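Folding for the cold months: an interview with the linen and clothing service at Noltanbridge 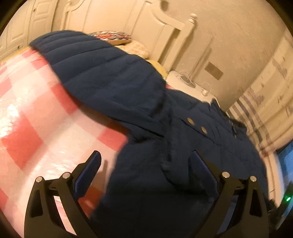 A quilted navy jacket laid out on a checkered blanket.

The clothing service at Noltanbridge residence begins its winter storage work in April, when 261 padded coats and jackets are checked, folded and labelled over 11 working days. The service coordinator, who has held the position for eight years, spoke with the residents' bulletin about how the garments are handled.

"A bed is the best folding table we have," the coordinator said. "It is wide, it is at a reasonable height, and the blanket stops a slippery shell from sliding to the floor."

Each jacket is laid flat and its creases are smoothed by hand from the collar down. Snap buttons are closed before the sleeves are brought in. Staff are asked to leave fur trim on the outside of the fold - a practice adopted after several hoods came out of storage badly flattened.

Asked whether padded clothing should be compressed to save space, the coordinator advised against it. "The quilting holds the filling in its channels, but it needs room. We fold in thirds, once across, and stop there. If the jacket springs open a little, we let it."

Finished garments are placed in cotton bags on open shelving in the Gebremichael wing. Colour-coded tags show the floor and the room. Grey tags are kept for items awaiting repair, most often a loose snap or a torn lining.

The coordinator also addressed a frequent request from families. "People ask us to wash everything first. We read the care label, and if the jacket is clean we air it overnight and leave it alone."

Residents who wish to keep a jacket in their own wardrobe may tell the service desk before folding begins on their floor.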